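4. Building the Collision Scene

This section covers the world model that Gakico Planner uses to reject unsafe paths. Complete Section 3 (Hand-Eye Calibration) first. A scene built on an old calibration loads without an error, and every obstacle in it will be offset by the calibration fault.

Allow 40 minutes for a first scene. Later edits take much less.

4.1 Before you start

You need the following:

Planner release 6 or later, running on the arm controller or on a networked laptop
A saved calibration file with status VALID
The arm in manual mode, with the enabling switch within reach
A tape measure or a steel rule

CAUTION: The planner does not check for people. Collision objects are static shapes in a file. Use the safety functions of the arm controller to protect anyone who can reach the work area.

4.2 Creating the scene file

1. Open the Scene tab and select New.
2. Enter a name. Names may contain letters, digits and underscores. Spaces are replaced with underscores when the file is saved.
3. Set Reference Frame to base. Do not use tool or camera here.
4. Set Units to millimeters.
5. Select Create. The arm appears in the viewer in its current joint position.
6. Compare the viewer with the real arm. If any link points the wrong way, select Cancel and repeat Section 3.2.

Note: Scenes exported from the Wulstead editor use meters. The importer reads the unit field and converts it, but older exports leave the field blank. A blank field is read as millimeters, and the whole scene then shows up as a speck at the origin. Open the file, set the field to m, and import it again.

4.3 Adding fixed surfaces

Add the floor and walls before any furniture. They are cheap to check and remove most of the bad paths early.

1. Select Add > Plane.
2. For the floor, set the normal to 0, 0, 1 and the offset to the height of the base plate, entered as a negative value.
3. Repeat for each wall the arm can reach. Set the normal so that it points into the room.
4. Set Padding to 14 mm for each plane.
5. Select Validate. The status line should read NO CONTACT.

If the status line reads BASE CONTACT, the floor plane is intersecting the mounting link. Open Allowed Contacts and add the pair floor / link_0. Do not lower the plane to clear the message.

4.4 Modeling shelving and other open furniture

A single box around a bookcase is fine when the arm only has to pass it. For reaching into a compartment, the box must be replaced by separate panels, or the planner will report GOAL IN COLLISION for every target inside.

1. Select Add > Panel Group.
2. Enter the outer width, height and depth of the unit.
3. Enter the panel thickness. Measure it at the front edge.
4. Enter the number of columns and rows. The editor draws the dividers at equal spacing.
5. Drag any divider that is not at equal spacing, or type its position in the table on the right.
6. Set Back Panel to Open or Closed.
7. Place the group in the base frame by touching off three front corners with the tool tip. The editor prompts for each corner in turn.
8. Check the Fit Error field. Values above 6 mm mean that a corner was touched off in the wrong order or that the unit moved. 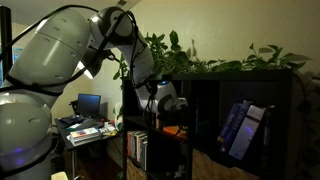
Padding inside a panel group is set separately from padding on planes, and the default is the same for every divider. Leave it at the default until the first reach has been planned, then lower it one divider at a time. A planner that checks only the gripper will pass many reaches that fail higher up the arm. With the wrist just inside an upper opening of a cube bookcase, the forearm comes down from the elbow across whatever stands on top of the unit, so the leaves of a houseplant there have to be in the scene even though the target is among the books. Add such items as a Soft Volume (Section 4.5). The contents of a compartment are handled the same way: books leaning diagonally take up more width than the same books standing upright, and the volume should be drawn to the lean.

Note: Panel groups are rigid. If the unit is on casters or has not been fixed to the wall, repeat step 7 at the start of each session.

4.5 Soft volumes

Plants, fabric, hanging cords and similar items change shape between scans. The planner treats a soft volume as an obstacle with a cost instead of a hard limit. Paths that graze the outer layer are allowed but ranked low, and paths through the core are rejected.

1. Select Add > Soft Volume.
2. Select From Depth to capture the shape with the wrist camera, or Manual to draw a box or an ellipsoid.
3. For From Depth, move the arm to two or more views. Select Capture at each one.
4. Select Merge.
5. Set Core to the part that must never be touched. For a potted plant, this is the pot and the main stems.
6. Set Shell to cover the leaves, including any that droop over the front or sides.
7. Set Shell Cost. The range is 0 to 100. The factory value suits most foliage.

Thin leaves and trailing vines return few depth points, mainly when seen edge-on. Check the merged volume in the viewer from the side as well as from the front, and extend the shell by hand where stems are missing.

CAUTION: Shell cost does not limit force or speed. A path through a shell runs at the programmed speed. Lower the speed in the motion profile when the shell contains anything that can tip over or fall.

4.6 Cable allowance

The arm model contains links only. Cables strapped along the outside of the arm are not part of it and must be added. Loops at the elbow are the usual cause of snags in paths that validated clean.

1. Open Robot > Attachments.
2. Select the link that carries the cable.
3. Select Add Capsule and enter a radius that contains the largest loop, measured at the joint position where the loop hangs out furthest.
4. Set Parent to the upstream link for cable that crosses a joint.
5. Repeat for each link up to the wrist.
6. Select Self-Check. The planner sweeps each joint through its range and lists the pairs that touch.

Pairs between a capsule and its own parent link may be allowed. Pairs between a capsule and any other link should be left active. If the self-check takes the arm out of a posture you need, shorten the loop on the real arm and measure again.

4.7 Planning a test reach

1. Set the start to the current joint position.
2. Set the goal with Add > Pose Target. Place it in front of the opening, outside the front edge of the panels.
3. Select Plan. A path is drawn in the viewer.
4. Step through the path with the slider. Watch the elbow and the forearm as well as the tool.
5. Add a second pose target inside the opening. Set Segment Type to Linear.
6. Select Plan again.
7. Set speed override to 14 percent and run the path with the enabling switch held.
8. Release the switch at once if the arm and the viewer disagree.

The approach and the entry are planned as two segments on purpose. A single free-space segment may enter the opening at an angle, and the planner will report success on a path with almost no margin at the divider.

Note from Kevin Guzmán, motion tools: when step 6 fails and step 3 did not, look at the wrist first. The linear segment holds the tool orientation fixed, and on this arm the wrist often reaches its limit before the panels matter. Rotate the target around the tool axis and plan again.

4.8 Planner messages

GOAL IN COLLISION
The target pose touches an object. The object name is shown in brackets. Check that the unit was built as a panel group and that the padding fits the opening.

START IN COLLISION
The current position touches an object. Jog the arm clear. If it is already clear, check the placement of the named object and the capsule radii.

NO PATH (TIMEOUT)
The search ended before a path was found. Raise the time limit once. If the message returns, add a waypoint above or beside the obstacle.

E-818 SCENE STALE
The calibration was changed after the scene was saved. Touch off each placed object again, then save. The message can be dismissed for viewing but blocks all motion.

SHELL ONLY
Every path found passes through a soft volume shell. The lowest-cost path is shown for approval. Approve it with Accept Once – there is no setting to accept these paths permanently.

4.9 Saving and sharing the scene

1. Select Save. The scene is written with the calibration ID and the attachment list.
2. Select Export if the scene will be used on another controller. Clear the Include Attachments box if the second arm is cabled differently.
3. On the second controller, import the file and run Self-Check and Validate before planning.

Scene files are plain text and may be kept under version control. Saving rewrites the object order, so a comparison between versions can show moved lines where no values changed. The command-line option --keep-order prevents this.

Go to Section 5 to set up grasp candidates for objects inside the panel group.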